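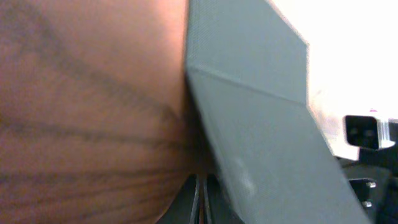 邮件列表 > 通信与寄递 > 小包裹 > 存档

Re: 关于寄小包裹的几个老问题（申报单、重量、改址）

2021-08-02　Mwanahawa Nzioka

各位好：

上周列表里有一封信问得很细，我当时只回了一句“稍后细说”，现在把欠的补上。先把原信引在前面，没看到的人可以从这里接着读。

> 我住在 Girska，三月份开始跟列表里的两位笔友互寄东西，信为主，偶尔夹一点小礼物。
> 到现在一共寄出四件，两件顺利到了，一件退回来，一件查不到。
> 退回来的那件，贴条上写的是“申报不完整”。我申报单上写的是“礼品”，价值也填了，不明白哪里不完整。
> 查不到的那件是平邮，寄去 Skuvley，邮局说平邮没有单号，只能等。等多久算丢？
> 另外想问问，信封装不下的时候，大家是换大信封，还是直接用盒子？盒子是不是一定贵很多？
> 还有，收件人中途搬家的话，已经寄出的东西有没有办法改地址？

我按原信的顺序答。这些都是我自己寄了多年的经验，各地窗口做法不完全一样，有出入的以你那边的窗口为准。

一、“礼品”两个字为什么不够

申报单上有两处容易混。一处是“类别”，勾的是礼品、样品、文件、退货这些；另一处是“内件品名”，要写里面具体是什么。你在品名那一栏又写了一遍“礼品”，等于品名没填。

品名要写到别人不拆开也能明白的程度。“文具”太笼统，“笔记本一本、铅笔两支”就可以。“食品”也太笼统，写“独立包装硬糖，六粒”，对方查起来省事，你也少一次退件的可能。布料写清棉还是毛，茶叶写清是茶叶，不要写“干叶子”，我见过有人这么写，结果被扣下来问了三个星期。

每样东西单独一行，数量、净重、价值都填。价值不要填零，哪怕是自己做的也要估一个数，按材料钱估即可。我见到的退件里，价值填零和品名笼统这两种占了多数。

品名最好用收件国认得的文字再写一遍，写在中文下面，字小一点没有关系。 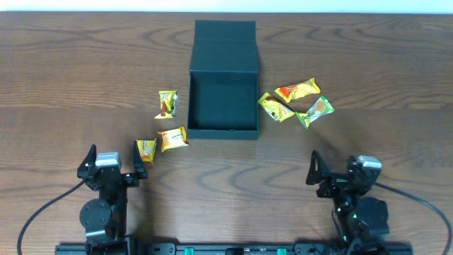

字数：2,630

二、换信封还是换盒子

要看厚度，也要看重量。我这边的窗口先量厚度，塞得过量厚板的那道缝就按信函收，塞不过就按小包收。同样一份东西，平铺在信封里能过，卷起来放盒子里就过不了，价钱差出一截。

所以我的习惯是先称再包。上个月寄给 Skuvley 一位笔友的那份，信纸五张，明信片两张，一小包种子标签，连信封一共 159 克。原本打算放盒子，称完以后改成硬纸板夹层的信封，仍然走信函。如果当时用了 Sketby 那种小号纸盒，单是盒子就要再添 22 克，还会过不了厚度。

以下几种情况我仍然用盒子：东西怕压；有棱角，会把信封顶破；里面有几样散件，会在信封里滑来滑去，堆到一个角上。最后这种最容易被忽略。机器分拣的时候，信封一头厚一头薄，很容易卡住，边角就撕开了。实在要用信封，就用一张纸把散件裹成扁平的一包，再用两道纸胶带固定在硬纸板上。

盒子里面不要留太多空。空隙用揉过的旧报纸填，填到合上盖子轻轻摇没有声音为止。不要用碎纸条，收件人拆开会撒一地，我收到过一次，过了很久还在地板缝里找到。

胶带我用的是 Margaritis 牌的牛皮纸湿水胶带，粘得牢，也能直接写字。透明胶带在冬天会发脆翘起来，地址如果写在胶带上面，还会被蹭掉。地址一律写在盒子或信封本身上，盖不盖透明膜随意。

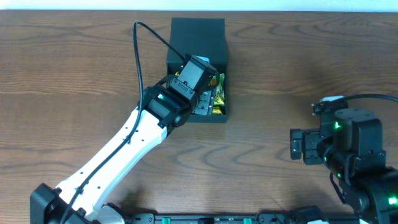

再说回重量。很多人用厨房秤，没有问题，但是要记得把邮票、申报单和胶带也算进去。申报单连背后的塑料袋并不轻，卡在分档线上的时候就差这一点。我通常给自己留出几克余量，窗口的秤和家里的秤总会有一点差别，争起来没有意思。

三、平邮多久算丢

平邮没有单号，邮局说只能等，这话没有错。至于等多久，我翻了列表里历年登记的到达记录。这张表一直是大家自愿填的，目前有 111 条是寄往或寄自 Girska 和 Skuvley 两地的平邮，最慢的一条走了将近四个月，后来也到了。所以你三月份寄的那件，现在可以当作丢了，但不妨碍它哪天忽然出现。

我的做法是满两个月先写信告诉对方，请对方去当地邮局问一次有没有待领件。很多“丢了”的东西是投递时家里没有人，留了通知单，通知单又不见了。待领件保管期有限，过期就退回，退回又是一轮平邮，时间就这样拖长了。

寄出之前拍一张封面，记下日期和投递的网点，这两样在查询的时候用得上。平邮虽然没有单号，有的窗口仍然愿意替你打电话问问，前提是你说得出哪天、从哪里寄的。

要是里面的东西你舍不得，就别走平邮。挂号多出来的钱，可以当成买一个能查的号码。

四、收件人中途搬家

挂号件和包裹，寄件人可以填改址申请，窗口收一笔手续费。东西还没有离开本国的时候成功率高一些，已经出境就很难说。平邮没有办法从寄件这头改。

比较有效的是让收件人在旧地址那边办转投。多数地方可以办几个月，办的时候要出示证件。请对方把全家的名字都写上，只写一个人的话，写给另一个人的信照样会投到旧门口。笔名也一样，列表里有几位一直用笔名收信，搬家以后旧邮箱里攒了一小摞，幸好新住户还肯转交。

另外提一件小事：列表的通讯地址表更新得很慢，有人搬走一年多，表上还是旧的。请各位寄之前先发一封邮件确认，不要直接照表抄。搬了家的也请自己去改，改完在备注里写上日期。

原信里还漏了一个问题没有问，我顺便答了：回邮地址要不要写。要写，而且写在背面左上角，用寄件国的格式。没有回邮地址的件，投不出去也退不回来，最后进了无法投递那一堆，谁也领不到。

关于夏天：七八月份寄东西，巧克力、蜡烛、火漆封口的信都要当心。邮车和邮筒里温度很高，火漆会粘到别的信上去。我现在夏天只用纸封签，十月以后再用火漆。口红形状的固体胶也不要寄，理由差不多。

Girska 那边的网点听说夏季周六只开半天，我没有去核实，住那边的各位如果知道准确时间，请回到这封信下面，我更新到列表的说明页上。

Mwanahawa Nzioka

读者评论（4）

石板路：品名写“礼品”被退，我也遇到过，一模一样的贴条。后来每样分行写，再也没退过。

小满：请问种子标签算不算植物制品？我寄的时候窗口问了半天，最后让我写“纸质标签，不含种子”才收。

Mwanahawa Nzioka 回复 小满：照窗口说的写就好。“种子”两个字单独出现容易引起误会，我那份写的是“印刷纸签”。

旧邮戳：Girska 网点周六上午九点到十二点半，我上周刚去过。挂号窗口十二点就不收了，要早一点去。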